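Ulta 404 Shore Spinning Rod

The Ulta 404 is a two-piece spinning rod for bank and shore fishing with lures and light bait rigs. It replaces the earlier 403, keeps the same handle length and moves to a slightly stiffer butt section. The change was made for anglers who cast from fixed positions such as harbour walls and steep river banks, where the rod has to lift a fish as well as play it.

The blank is carbon fibre with a medium-fast action. Most of the bend is in the upper third under casting load, moving down towards the middle when a fish is on. Lures between 3 and 18 grams are within its range. It will throw heavier ones, but the tip becomes slow to recover and accuracy drops. For perch, sea trout and zander this range covers nearly all normal use. We do not recommend the 404 for pike on large soft baits; the Kandville heavy model is the correct choice there.

The two sections join with a spigot ferrule. A small gap at the joint is normal and is there to allow for wear. If the gap closes completely, rub a little candle wax on the male part. Twist the sections together and line up the guides by eye. Do not push them together with the guides already in line, as the joint can work free after repeated casting.
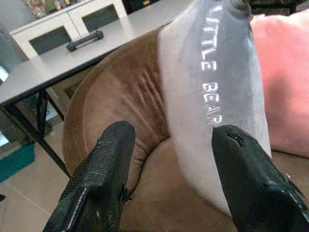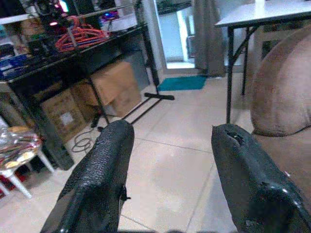
The reel seat accepts fixed-spool reels in sizes 2500 to 4000. A 3000 balances best with the cork handle supplied. With a smaller reel the rod becomes tip-heavy, and this is noticeable after an hour or so of steady casting. The locking nut should be finger tight only. Tightening it with pliers will crack the hood, and damage of this kind is not covered by the guarantee.

Line choice is left to the owner. Jytte Vigfúsdóttir, who tested the rod for us through January, used thin braid with a fluorocarbon leader and reported no wear on the guide rings. Monofilament works equally well and is more forgiving at short range - worth considering if you mostly fish from piers.

After use in salt water, rinse the whole rod with fresh water, including the inside of the reel seat. Dry the sections separately before putting them back in the bag. The bag itself should be left open overnight.

Specification

Length: 2.70 m
Sections: 2
Action: medium-fast
Casting weight: 3-18 g
Guides: 7 plus tip
Handle: cork, full length
Guarantee: 4 years, original owner

Spare tip sections are held in stock and can be ordered separately. Quote the number printed just above the handle, as tips from the 403 do not fit. Questions about spares should be sent to Malou Ladefoged at the service desk.

Related items

Kandville Heavy Spinning Rod
Ivatix 3000 Fixed-Spool Reel
Vestergaard Folding Landing Net
Ulta Rod Bag, Two-Section
Ulta 404 Spare Tip Section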